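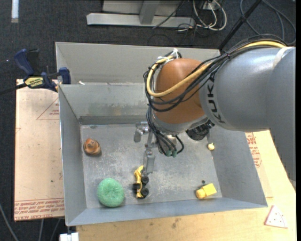
Last updated: 12/16/24

Osaze read the plan twice and put it face down on the table.

"Soap," he said. "From orange peel."

"Orange peel and ash," said Ilari. "Fustden throws out 2000 kilos of peel a month. It's free."

"Free until they hear we want it. And the name?"

"Lorkia."

"Sounds like a rash."

Ilari had already given notice at the bank. Osaze hadn't, and he meant to keep it that way until January at least. He had seen the word "sustainable" on a bottle of drain cleaner once.

"Who buys it?"

"Every household in Wornitz."

"My mother lives in Wornitz. She buys whatever's on sale."

Ilari slid a brown bar across to him. It smelled of oranges, and under that, of a campfire somebody had put out badly. Osaze took it to the sink and washed one hand.

"How much have you put in?"

"3151."

He washed the other hand.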